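# Air conditioner near a large window: pipe joint sweats and the corner gets stuffy

Posted by **Kha Văn** in Heating and Cooling

We use an upstairs room in Flonville as a shared workroom. It has a wall-mounted air conditioner placed high up, a large window with black frames, and a black metal grille set into the wall above the window. A long white pipe follows the line where the wall meets the ceiling. The ceiling is paneled, with recessed lines between the panels.

Two problems since March:

1. Water beads form on the pipe in the afternoon and drip onto the sill. I wiped it at 2 p.m. and it was back by 4 p.m.
2. With the unit set to 8 degrees below the outdoor temperature, the area by the window stays warm while the far side of the room is cold.

The unit was serviced by Stalley last year. They cleaned the filter and the coil and charged us for a drain flush. I don't know whether the white pipe is the refrigerant line, the drain, or only a cover with both inside. It feels hard, like plastic.
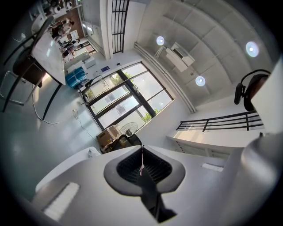

The window gets direct sun after lunch and there is no blind on it. The grille was put in by the previous tenant for ventilation, and I have not found a way to close it. Should I insulate the pipe, block the grille, or call Stalley again?

---

**Elfriede Stöckli**

Deal with the grille first. If it opens to the outside or to an unconditioned stairwell, warm humid air is coming in close to the coldest surface in the room. Any pipe below the dew point will sweat under those conditions.

Test it before you spend money. Tape a sheet of plastic over the grille, run the unit for one afternoon at your usual setting, and check the pipe at the same times as before. If the beads are gone, fit a removable panel with a foam gasket. Make sure the room has another source of fresh air and that no gas appliance depends on that opening. If one does, leave the grille alone.

If the beads are still there, find out what the pipe is. A hard plastic outer surface usually means line cover or bare drain. Line cover normally has a seam and unclips. Look inside for gaps in the foam sleeve, especially at bends. Bare drain pipe can be sleeved with closed-cell foam. Butt the ends tight and tape every joint. Open-cell foam soaks up water and makes things worse.

Also check the fall. A drain has to slope down all the way to its outlet. I use a minimum of 13 mm per meter. A sag holds cold water and will sweat at that point only.

---

**Đạt Trình**

had the same thing, bought Zovell wrap, 300 for the roll where I live, stopped dripping. didn't touch anything else

---

**Hạnh Trình**

The wrap may stop the drip, but it will do nothing for the uneven temperature. Those are separate faults.

For the warm side, aim the louvers toward the window and raise the fan speed one step. Reflective film or a light blind on the glass will reduce the afternoon load more than a lower setpoint will. A very low setpoint also makes the pipe colder, so bring it up a few degrees while you test.

I would hold off on Stalley until the plastic sheet test is done. If you do call them, ask for the drain slope to be measured and written on the invoice.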